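나눔모임 길잡이 > 해외 협력 · 전통지식
어르신들께 들은 약초 이야기를 소책자로 내려는데, 동의와 수익 나눔을 어떻게 정리해야 할까요?

느린쑥밭
2019년 12월 6일

안녕하세요, 늘 눈으로만 읽다가 처음으로 글을 올려 봅니다. 글이 길어질 것 같아 미리 양해 말씀부터 드릴게요. 차 한 잔 옆에 두고 천천히 읽어 주시면 고맙겠습니다.

저희는 회원이 열세 명... 아니, 지난달에 한 분이 더 오셨다가 다른 한 분이 이사를 가셔서 그대로 13명인 작은 모임입니다. 몇 해 전부터 Barnska라는 산골 마을과 인연을 맺고, 그곳 할머니 할아버지들이 집에서 쓰시던 풀과 나무 이야기를 받아 적어 왔어요. 배앓이할 때 달여 마시는 뿌리, 아이 낳고 나서 몸을 씻을 때 쓰는 잎, 기침에 꿀과 섞어 먹는 열매 같은 것들이요. 처음에는 그저 저희가 좋아서 시작한 일이었는데, 공책이 한 권 두 권 쌓이다 보니 어느새 식물 기록이 279건이 되었습니다. 저희끼리는 이 일을 Sesero 사업이라고 부르고 있어요. 마을에 있는 작은 개울 이름에서 따온 것인데, 마을 분들이 그 이름을 듣고 많이 웃으셨습니다. 그 개울은 여름이면 물이 없다고요.

이번에 마을에서 먼저 "책으로 묶어 주면 손주들이 읽을 수 있겠다"는 말씀을 하셨어요. 저희도 무척 반가워서 우선 200부를 찍어 보기로 했습니다. 절반은 마을과 그 옆 학교에 드리고, 나머지는 여기서 후원해 주시는 분들께 나누어 드리면서 약간의 돈을 모아 마을 약초밭 울타리를 고치는 데 보태려고 합니다. 염소가 들어와서 어린 모종을 자꾸 먹어 버린대요.

그런데 막상 원고를 정리하려고 앉으니 마음에 걸리는 것이 한두 가지가 아닙니다.

첫째로, 이야기를 들을 때 동의를 구하기는 했는데 전부 말로만 했습니다. 그때는 책을 낼 생각이 없었으니 "적어 두어도 될까요?" 하고 여쭌 것이 다예요. 이걸로 책까지 내도 되는 걸까요? 돌아가신 분도 계신데 그분 이야기는 어떻게 해야 할지 모르겠습니다.

둘째로, 같은 풀인데 집집마다 쓰는 법이 다릅니다. 어떤 댁에서는 생으로 찧고 어떤 댁에서는 꼭 말려서 쓰신대요. 이럴 때 한쪽만 실으면 다른 쪽이 서운하실 것 같고, 다 실으면 책이 두꺼워집니다.

셋째로, 후원금 이야기입니다. 울타리를 고치고도 돈이 남으면 이걸 누구에게 어떻게 드리는 게 맞는지요. 이야기를 많이 해 주신 분께 더 드려야 한다는 회원도 있고, 마을 전체 몫으로 두어야 한다는 회원도 있어서 모임에서 조금 언성이 높아졌습니다. 다들 좋은 마음으로 하는 말이라 더 어렵더라고요.

혹시 비슷한 일을 해 보신 분이 계시면 작은 경험이라도 나누어 주세요. 1월에 마을에 다시 들어가는데, 그 전에 무엇을 준비해 가면 좋을지도 궁금합니다. 긴 글 읽어 주셔서 정말 고맙습니다. 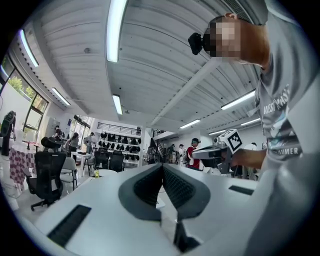

경험을 나누어 주신 분들

산나물바구니

반갑습니다, 느린쑥밭 님! 글을 읽는데 염소 이야기에서 혼자 한참 웃었어요. 저희도 예전에 Brernus라는 섬마을에서 비슷한 기록을 했는데, 거기는 염소 대신 닭이 문제였거든요. 새싹만 골라서 쪼아 먹는 닭들이요. 울타리 밑을 돌로 눌러 놓아도 어디로든 들어오더라고요.

제가 아는 만큼만 적어 볼게요. 법을 공부한 사람은 아니니 나라 밖의 규정 같은 것은 꼭 따로 확인하시고요. 식물이나 전통지식을 외국인이 조사하고 펴낼 때 신고나 허가를 받아야 하는 나라가 꽤 있습니다. 씨앗이나 말린 표본을 들고 나오시는 경우라면 더 꼼꼼히 보셔야 하고요. 저희는 이걸 늦게 알아서 관청을 오가느라 한철을 다 보냈어요. 그 나라 담당 부서에 먼저 메일로 물어보시면 생각보다 친절하게 알려 주는 경우도 있으니 겁내지는 마시고요.

동의 문제부터 말씀드리면, 저는 다시 여쭙는 게 맞다고 생각해요. "적어 두어도 될까요"와 "책에 실어서 여러 사람이 읽어도 될까요"는 듣는 분께 전혀 다른 이야기일 수 있거든요. 저희가 만났던 할머니 한 분은 공책에 적는 것은 얼마든지 괜찮다고 하셨는데, 책으로 나간다고 하니 산후에 쓰는 풀 하나는 빼 달라고 하셨어요. 그 집안 며느리들에게만 알려 주는 것이라고요. 저희는 미련 없이 뺐습니다. (사실은 조금 아까웠어요. 참 고운 이야기였거든요.)

꼭 서명을 받아야 하는 것도 아니라고 봐요. 글을 읽고 쓰는 게 편치 않은 어르신께 종이를 내밀면 그것만으로 분위기가 굳어 버려요. 저희는 원고를 소리 내어 읽어 드리고, 괜찮다고 하시는 말씀을 본인 허락을 받아 녹음해 두었습니다. 그때 마을에서 믿고 따르는 분이 한 분 옆에 계시면 훨씬 좋고요. 읽어 드릴 때 여쭌 것은 이 정도였어요.

이 이야기를 책에 실어도 되는지.
성함을 넣을지, 집안 이름이나 마을 이름만 넣을지, 아무것도 넣지 않을지.
풀이 자라는 자리를 적어도 되는지.
책을 본 바깥 사람이 찾아와서 더 물어보아도 괜찮은지.
나중에 마음이 바뀌면 누구에게 말씀하시면 되는지.

세 번째는 꼭 여쭈어 보세요. 저희 책 첫 원고에는 귀한 뿌리가 나는 골짜기 이름이 그대로 적혀 있었는데, 마을 청년이 보고 깜짝 놀라서 지워 달라고 했습니다. 캐 가는 사람이 생기면 몇 해 못 가서 없어진다고요. 지도는 아예 싣지 않았어요.

그리고 돌아가신 분 이야기는 참 조심스럽지요. 저희는 자녀분들을 찾아가서 똑같이 읽어 드렸어요. 따님 한 분은 어머니 목소리가 들리는 것 같다고 우셔서 그날은 일을 더 못 하고 같이 저녁만 지어 먹고 왔습니다. 반대로 가족이 멀리 떠나서 끝내 연락이 안 된 경우가 있었는데, 그건 마을 어른들께 여쭈었더니 책에는 넣지 말고 학교에 두는 공책에만 남기자고 하셔서 그대로 했고요. 어디에나 통하는 답은 없는 것 같아요. 마을마다 돌아가신 분의 이름을 입에 올리는 법도도 다르니까요.

집집마다 쓰는 법이 다르다고 하신 것, 저는 그 대목이 제일 반가웠어요! 그게 바로 책의 맛이거든요. 한쪽으로 정리하려고 하지 마시고 "윗마을에서는 찧어 쓰고, 아랫마을에서는 말려 쓴다"고 나란히 적어 두시면 됩니다. 두꺼워지는 게 걱정이시면 이번 책에는 흔한 풀만 골라 넣고 나머지는 다음으로 미루셔도 되고요. 저희도 욕심을 부려 다 넣었더니 원고가 거의 700쪽이 되어서, 인쇄소에 가져갔다가 견적서를 보고 그대로 돌아온 적이 있답니다. 결국 얇은 책으로 나누었는데 어르신들은 그쪽을 더 좋아하셨어요. 무겁지 않아서 누워서도 본다고요.
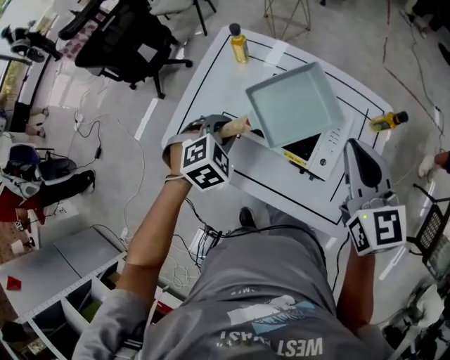
아, 글씨 크기도 넉넉하게 하세요. 그림도 크면 좋고요. 그리고 가능하면 그 마을 말을 먼저 쓰고 우리말을 뒤에 붙이시길 권해 드려요. 손주들이 읽을 책이라고 하셨으니까요. 식물 이름은 마을에서 부르는 이름을 제일 앞에 크게 두고, 학명은 확인된 것만 작게 적으세요. 확인이 안 된 것은 비워 두는 편이 낫습니다. 저희가 비슷하게 생긴 풀을 잘못 적은 적이 있는데, 하나는 먹어도 되고 하나는 안 되는 풀이었어요. 교정 보던 분이 발견해 주셔서 얼마나 다행이었는지 모릅니다. 지금 생각해도 등이 서늘해요.

같은 까닭으로 앞장에 한 줄 넣어 두셨으면 해요. 마을에 전해 오는 이야기를 적은 책이며 치료를 권하는 책이 아니라는 것, 특히 아기를 가졌거나 다른 약을 드시는 분은 의사나 약사와 먼저 상의하시라는 것이요. 여기서 후원하시는 분들 중에 책만 보고 달여 드시는 분이 꼭 계십니다. 양을 자세히 적은 대목은 저희는 마을판에만 두고 후원자판에서는 뺐어요.

돈 이야기는 저보다 살림을 잘하시는 분이 써 주시면 좋겠는데, 제 생각만 덧붙이자면 이야기를 많이 하신 분께 더 드리는 방식은 말리고 싶어요. 말씀이 적은 분이 아는 게 적은 분은 아니더라고요. 그분도 누군가에게 배우신 것이고요. 시간을 내 주신 데 대한 사례는 책 수익과 따로 떼어서 누구에게나 똑같이 드리고, 책에서 나온 돈은 마을이 모여서 정하시게 하면 어떨까요. 1월에 가시면 그 자리를 한번 마련해 보세요. 떡이든 빵이든 넉넉히 가져가시고요.

밭머리돌

윗분이 워낙 잘 써 주셔서 저는 돈 쪽만 거들겠습니다. 저는 Aksoy라는 작은 후원 모임에서 오래 장부를 썼습니다. 숫자에 밝아서가 아니라 제일 늦게 들어와서 맡은 건데, 하다 보니 정이 들어서 아직도 쓰고 있네요.

먼저 권하고 싶은 것은 책 돈과 모임 돈을 섞지 않는 것입니다. 통장을 따로 만드는 게 제일 깔끔하고, 어려우면 공책이라도 따로 두세요. 회비로 인쇄비를 먼저 내고 나중에 책 후원금으로 채우는 식으로 하면, 나중에는 울타리 돈이 얼마인지 회장님도 모르고 장부 쓰는 사람도 모르게 됩니다. 저희가 그랬습니다.

후원자님들께 알리는 글에는 인쇄비와 우편요금을 빼고 남는 돈이 울타리로 간다고 처음부터 써 두시는 게 좋겠습니다. "전액"이라는 말은 쓰실 때 조심하세요. 좋은 뜻으로 썼다가 우편요금을 어디서 냈느냐는 전화를 받으면 참 난처합니다. 또 책을 드리면서 돈을 받는 것이 기부인지 판매인지에 따라 영수증과 신고가 달라질 수 있으니, 이건 사시는 곳 세무서나 비영리 지원센터에 한 번 물어보고 시작하세요. 모금을 널리 하실 때는 미리 등록이 필요한 경우도 있습니다. 전화 한 통이면 마음이 편해집니다.

마을에 드릴 때는 여러 사람이 있는 데서 드리고, 받은 금액과 날짜를 마을 말로 적은 종이를 두 장 만들어 한 장씩 나누어 가지세요. 한 분 손에 조용히 쥐여 드리면 그분이 나중에 곤란해집니다. 선의로 받아 두셨다가 이웃 눈치를 보느라 병이 나신 분을 본 적이 있어요.

남는 돈의 몫은 마을에서 정하시게 두라는 말씀에 저도 한 표입니다. 다만 정하시는 데 시간이 오래 걸릴 수 있으니 재촉하지 마세요. 저희 쪽 마을은 한 해를 넘겨서 우물 뚜껑을 바꾸기로 하셨는데, 저희가 속으로 생각했던 약초 말리는 방하고는 영 달랐어요. 그래도 가서 보니 뚜껑이 급하긴 급했더군요.

아, 그리고 2쇄를 찍게 되면 어떻게 할지도 이번에 같이 적어 두세요. 누가 찍자고 할 수 있는지, 다른 말로 옮기고 싶다는 곳이 나타나면 누구에게 물어야 하는지 정도면 됩니다. 저희는 이걸 안 정해 두어서 책은 떨어졌는데 몇 해째 다시 못 찍고 있습니다. 모임에서 언성이 높아졌다고 하셨는데, 그 정도면 건강한 모임이에요. 아무 말 없이 한 분씩 안 나오시는 게 훨씬 마음 아픕니다.

고들빼기김치

저는 기록 일은 안 해 봤고 염소만 오래 키웠습니다. 울타리는 나무 말뚝보다 철망이 낫고요, 높이만 신경 쓰지 말고 아래쪽도 촘촘하게 하세요. 새끼들은 밑으로 들어갑니다. 염소가 앞발을 걸치고 올라서니까 철망이 느슨하면 금방 주저앉아요. 모서리 기둥은 비스듬히 버팀목을 대 주시고, 바깥에 올라설 만한 큰 돌이 있으면 치우세요. 문은 바람에 안 열리게 걸쇠를 바깥에서 한 번 더 거시고요. 책 나오면 저도 한 권 받고 싶은데 어디로 연락드리면 되나요?

느린쑥밭

세상에, 이렇게 정성껏 써 주실 줄은 몰랐어요. 세 분 모두 정말 고맙습니다! 회원들에게 그대로 인쇄해서 돌렸더니 한 분이 형광펜을 들고 읽으시네요. 우선 1월에는 책 이야기를 서두르지 않고 원고를 읽어 드리는 데 시간을 다 쓰기로 했습니다. 골짜기 이름은 저희 원고에도 여러 군데 들어 있어서 어젯밤에 부랴부랴 표시해 두었어요. 신고나 허가가 필요한지도 그쪽 관청에 메일을 보내 놓았고요.

고들빼기김치 님, 걸쇠 이야기는 마을에 꼭 전할게요. 책은 나오는 대로 이 글 밑에 신청하는 방법을 적어 두겠습니다.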